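I caught Oriana Aravena on her lunch break in Haltstead, and she started talking before I'd even found my pen. She teaches robots to do housework for a small outfit called Bestuvura, and lately that means beds. Lots of beds!

"You hold the gripper in your own hand," she told me. "No robot in the room, no joystick. You squeeze, you pick the thing up, you put it down, and the recording is the lesson."

She did try remote control first, back in June, with an arm parked in Lodanby and a headset that gave her a stiff neck. "It took me 80 seconds to grab a pillowcase — I wanted to throw the thing out the window."

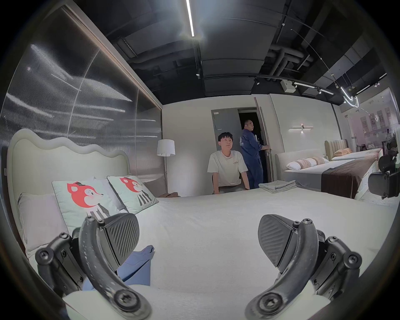
Cloth is the part she could go on about all day (and did, a bit). A cup is a cup every time you reach for it, she says, but fabric lands in a new shape whenever you let go. Her trick is to slow down right before the pinch and come in low.

"New people rush. I rushed too! My first week I did 69 takes and Damián kept two."

Damián Vergara checks the recordings, and I gather he's a tough grader. He'd rather have a slightly clumsy take than a showy one, because the robot will copy the showing off as well. I asked Oriana if she makes her own bed any better now.

"Slower," she said. "I catch myself doing it with two fingers."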